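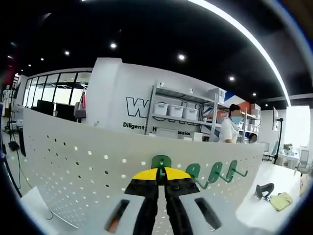 *Pegboard with the three green hooks, shelving behind*

**Ticket 1116 — hooks working loose on the curved pegboard**
Status: open
Raised by: Rūta Stankevičius
Assigned to: Uldis Ozoliņš

Hi Uldis, me again! The green hooks have started tipping forward whenever anything with a bit of weight goes on them. I had a 300 gram roll of tape on the one at the right end on Wednesday and it slid straight off the arm — twice before lunch.

What I've tried so far:

- pushed all three in until they clicked (the middle one never really clicks)
- moved the right one over a hole, same droop
- swapped left and right, and the droop stayed with the hook, so I don't think it's the board

My guess is the pegs are a hair too thin for these holes. Oranuch reckons they came out of the Trernell pack and the board is a Hisivstead, which would explain a lot. Do we have any of the old ones left? I had a quick rummage through the white bins on the grey shelving and found plenty of labels but no hooks.

**Uldis, 2:30 pm**
Try a wrap of masking tape round the pegs for now. I'll ask Kęstutis about spares.

**Rūta, 3:15 pm**
Tape's on! Left and middle feel snug, right one still wiggles a bit. Keeping it to light stuff only, please leave this open.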